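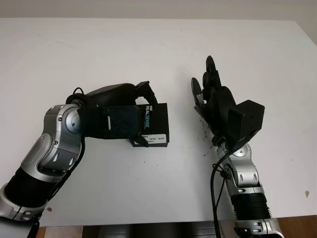

White worktable, Metport site.

Vernasura is looking for people to take part in a paid study of home office desks and back comfort. The study is run from our Metport site and is open to adults who work from home at least four days a week.

Who can apply
You must be 18 or over, live within 52 miles of Metport and spend most of your working day seated. You do not need to have back pain. People who have had back surgery in the past year cannot take part.

What you will do
You will use a Hrubý desk in your own home for 6 weeks and fill in a short form at the end of each workday. We deliver the desk and pick it up afterward. There are two visits to Metport, one before the desk arrives and one after it is collected. Each visit takes most of a morning – please wear flat shoes.

Payment
You will receive $300 after the second visit. Parking is free. We do not cover meals or lost wages.

Places
We have room for 710 people. Places are filled in the order that completed forms come in.

How to apply
Fill in the form on the Seluvum sign-up page and choose "Desk study, Metport" from the list. Forms must reach us by 11/12/20. We will reply to everyone by email, and the first desks go out in December.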